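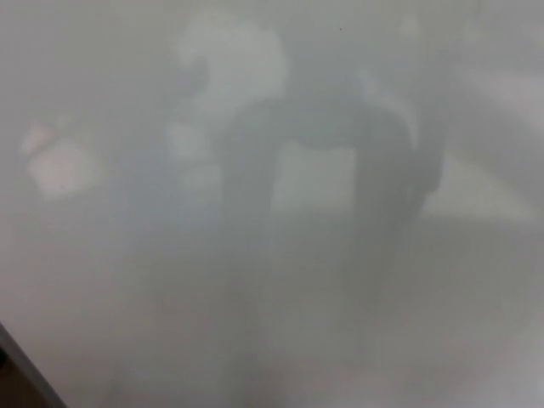
One respondent at Siriwan objected that cleaning rules for shared equipment are read once and then forgotten. Responses from the Calley site – 102 in all – gave a more mixed view.
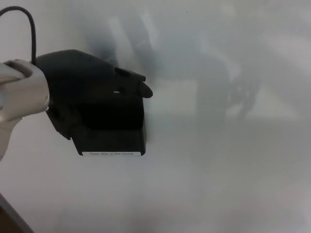 Figure 2. Labeled box, shared work area.

Reminders placed on the equipment itself were treated as a separate category. The white strip along the lower front of the black box in Figure 2, whose small print appears to ask users to clean after work, was coded as a request – it seems to open with "Please."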